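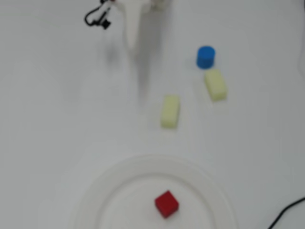

Ngọc La, Materials Coordinator, Idley Play Library

Progress report to the Bretero Fund
Hou tabletop sets, second period
2019-02-13

Where we are

The grant pays for a lending stock of small tabletop sets for families and preschool rooms in the Bustenholm area. Each set is a bag of small solid pieces in different shapes and surfaces, plus a plate to sort them onto. At the end of the first period we had a parts list and a pile of samples. We now have 37 sets bagged and on the shelf, and the first loans have gone out.

The target in the agreement is 100 sets by the end of the grant. We are behind the schedule I sent you in the fall, mainly on account of the sponge blocks, and I explain that below.

The pieces

The contents are close to what we proposed. Every set has a small blue cylinder, a red cube with a dimpled surface, some pale yellow sponge pieces and a white plate. We dropped the felt balls after the trial sessions. They picked up crumbs and hair and we could not get them clean between loans.

The red cube has been the most popular piece by a wide margin. Children rub the dimples with a thumb before they do anything else with it. The cubes are also the hardest piece to clean, as the dimples hold dried paint and dough. We soak them overnight now and go over them with a nail brush. It adds a day to the turnaround of a returned set.

The blue cylinder is the plainest thing in the bag and has given us no trouble. It is short enough that it can be stood up by a two-year-old, and other pieces can be stacked on it.

Sponge blocks

The first delivery was cut too large. The long blocks filled a small hand completely and would not stay upright when set on the narrow side, which is something the activity cards ask for. Yulan Fang tried trimming them with a bread knife and the cut faces came out ragged. We sent the lot back and waited for a second delivery, and that is where most of the lost time went.

The replacement blocks are better. They come in a long shape and a cube, and the color is even enough that a child can match one to another. Of the 161 delivered we rejected a handful for torn corners.

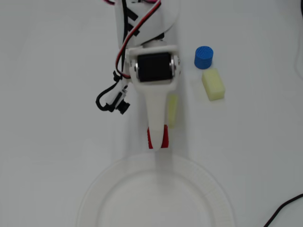
White plate on the tabletop, with a pale yellow block standing on its narrow side.

Plates and table surface

We had planned on colored plates. In the trial sessions the children paid more attention to the plate than to what went on it, so we changed to plain white. The cards were rewritten to match. "Put it on the blue plate" is now "put it on the plate," and the color words are kept for the pieces themselves.

A similar point came up with the tables. On the patterned cloth in our front room the yellow blocks were easy to lose, and younger children skipped over them. On a bare white table they found everything. We have added a line to the parent leaflet suggesting a plain surface, in any color that is not yellow.

Activity cards

Yulan has written the cards and tested them at the Wednesday sessions. The early cards ask for one action at a time: pick up the cylinder, stand the block on its narrow side, put the cube on the plate. The later ones put two actions together. Parents told us the first version had too many words, and she has cut it down by half — the new version fits on one side of a card.

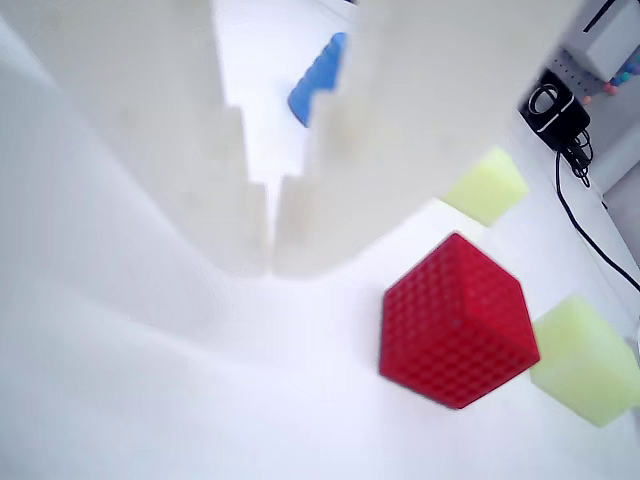
The cards that ask a child to find a piece by touch are still in draft. Telling the dimpled cube from the sponge cube with eyes closed is easy for almost everyone, so Yulan is looking at whether the long block and the sponge cube make a better pair. I would like to print these with the rest in one run and have held the order for that reason.

Spending

We have spent $462 on materials this period. The sponge blocks are the largest item. The supplier credited us for the returned delivery but not for the shipping. Printing has not been billed yet and will fall in the next period. I am not asking for any change to the total.

Loans so far

Most of the sets on loan are with families, and two preschool rooms have taken several each. Returns have been on time apart from one. The piece most often missing when a bag comes back is the blue cylinder, and we are keeping extra ones in the office so a set is not held back for it. One of the preschool rooms asked for a larger plate. I have said no for now, as it would not fit the bag.

Next period

Bagging will go on through the spring as parts come in. The cards should be at the printer before the end of April. We also need to settle on a bag closure. The drawstring is slow for small children and the zipper costs more, and I have both on trial with families at the moment.

I would be glad of your view on one matter. The agreement says all sets must be held at our own site. Two of the outlying preschools would like to keep a few permanently and lend them to their own parents. We would still check and clean them here once a term. If the Fund is willing, I can send revised wording for that clause along with the next statement of accounts.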